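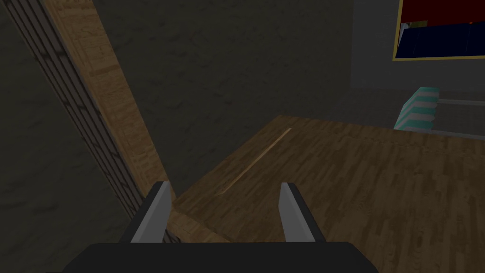 Ticket: Simulation queue on Kang too slow to size the robot purchase
Opened: Monday, September 14, 2026
Opened by: Han-gyeol Tak
Site: Zunddale, second floor lab
Priority: Medium
Status: Waiting on quote

Problem

We are supposed to decide on the two-arm mobile base this budget year. The plan was to run the doorway and hallway tasks in Dridovent first, see how much reach and what kind of gripper we need, and then ask Drullholm for a price on that setup only. The runs are not finishing fast enough to do that. One full doorway batch took 93 minutes this morning. In March the same batch was done before I got back from coffee.

There are 257 batches left on the list. At the current speed the order window closes before we get through them.

What I checked first

Disk space on Kang is fine. No stray jobs from other users. I restarted Dridovent and the batch time did not change. Graphics memory sits at 88 percent as soon as both wrist views and the head view are turned on. With the head view alone it drops a lot and the batch runs at close to the old speed.

I can't leave the wrist views off for the whole list. The gripper choice depends on them. The short fingers are in the base price and the long fingers are an extra line on the quote, per arm, so it is worth knowing before we sign anything.

Update 1, Han-gyeol Tak

Rolled the graphics driver back one version. No difference. Rolled it forward again.

Also tried lowering the texture quality for the rooms. Batch time came down a little, but the door handle contact started giving odd results in some runs and I don't trust the numbers. Put it back to normal.

My request at this point is a second graphics card for Kang, charged to the robot line. It would be a small part of the total and we would use it after the purchase too.
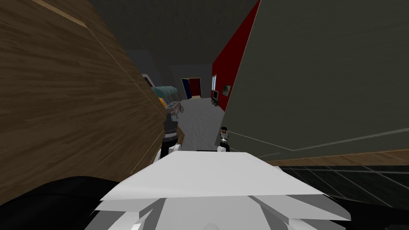
Kyung-tae Heo: Please don't put it on the robot line. That line was approved for the base, the arms and the service plan, and if we take a card out of it I have to send the whole thing back for approval. There is still money under lab computing. It is enough for one card if we order this month. Before I sign for it, can you tell me whether Kang has room for a second card, and whether the power supply can carry it? Last time we bought the part first and then had to buy a new case. Also, do you need all 257 batches to pick an arm? Drullholm only offers two arm lengths.

Update 2, Han-gyeol Tak

Opened Kang up. There is a free slot. The power supply is too small for two cards of the current type, so the request becomes one card plus one power supply. The case is all right as it is. I have attached both part numbers to the purchase form and moved the form to lab computing.

On the number of batches, no, we don't need all of them. I went through the list again. A lot of it is there because we wanted to compare floor types, and that has nothing to do with arm length or fingers. If I keep only the doorway approach and the reach past the door, it comes down to 18 batches. Those can run overnight on Kang as it is now, with the wrist views on, across two nights.

So the order of work would be:

1. Run the 18 batches on the existing card.
2. Pick arm length and finger type from those.
3. Ask Drullholm for a price on that setup, with the service plan as a separate line.
4. Order the card and power supply from lab computing in parallel.
5. Run the floor types later, once the new card is in.

One more thing for the quote. The doorway runs care about how wide the base and both arms are together when the robot is going through. Drullholm's sheet gives the width of the base only.

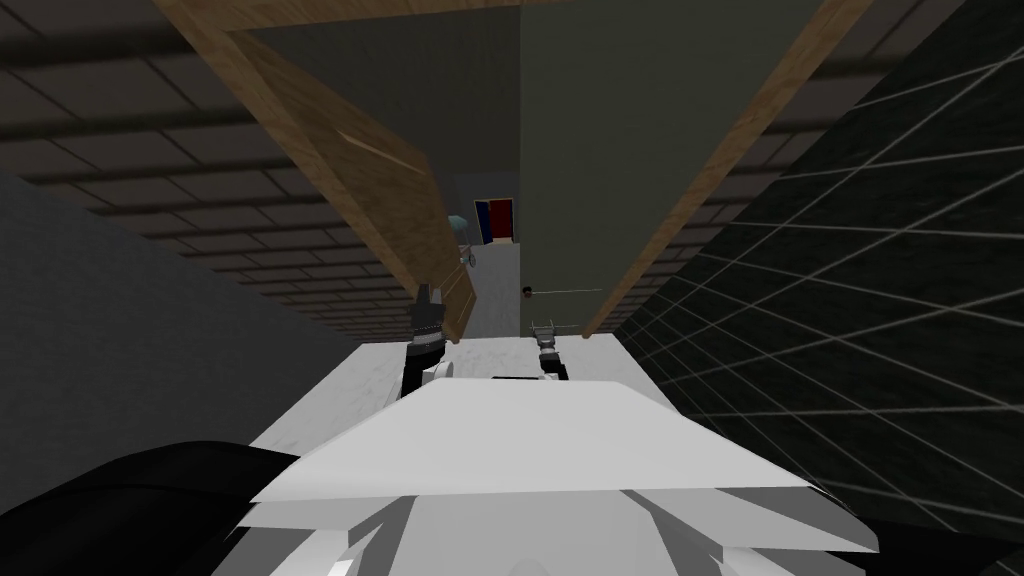 I would like them to give us the width with the arms tucked and the width with the arms forward, in writing, before we agree to a delivery date. If the wide figure is bigger than our lab door we will need to budget for building work as well, and that comes from a different account with a longer wait.

I also asked whether the long fingers can be added after delivery. If they can, we should buy the short ones now and keep the extra money in reserve. No answer on that yet.

Update 3, Kyung-tae Heo

Form for the card and power supply is signed. Go ahead with the 18. I will hold the robot line open until the widths come back, and I'll call Drullholm about the fingers myself — their sales desk is slow with email.

Update 4, Han-gyeol Tak

First half of the batches queued for tonight on Kang. Please leave the machine alone until they are done. Texture quality is at normal and all three views are on.

Status stays at Waiting on quote. Next check when the Drullholm widths arrive.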